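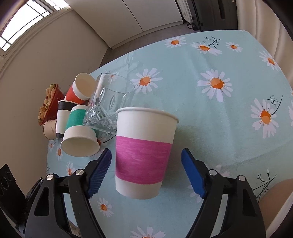
Cups on the daisy cloth, pink band upright, glass tumbler behind.

Filed under: Bench Notes / Paper & Print

June, 10:20 a.m.

Band colors for the Plurkia party cups. Pink is the one I keep going back to. The coloring has faint horizontal strokes in it and the shading is a little uneven, and I would like to keep that in the final version. Halima thinks it reads as a mistake from across a table. We put the cups on the aqua cloth because that is closer to how people will see them than the gray bench top.

Pink against the aqua is strong. Green is a solid band and sits closer to the cloth color, so it does less. Black has a broad band under the rim and a narrower one at the base. Thibault likes the narrow one and wants to try it on the pink. I said one change at a time. The red and white cup is from an older set and is only out for comparison, same with the small light brown one.

The cut glass tumbler stays in the lineup. Musa wants the paper cups to hold up next to real glassware, and the facets pull the eye more than I expected. Next round I'll move it to the far end and see if the bands look any different.

Budget: Gokesen quoted a minimum run of 200 per color. Ebuka has the total for the full order at 2,771 cups, which includes spares. That number was worked out before we talked about dropping a color, so it needs redoing.

Still open:
- Width of the pink band. Current one runs down over the lower body and leaves plain white at the base. Try 2 narrower versions.
- Whether the band edge should follow the curve of the cup or be printed straight on the flat sheet. Cletus says straight on the sheet comes out curved on the cup, check with a test wrap.
- Rim stays white on all of them. Agreed.
- Ask Olteo for ink samples, pink first. Last batch came with no labels.

2:45 p.m. Cletus cut the test wraps, 5 sheets. Two have the seam on the wrong side. The rest are in the flat file, second drawer, under the Fashola proofs.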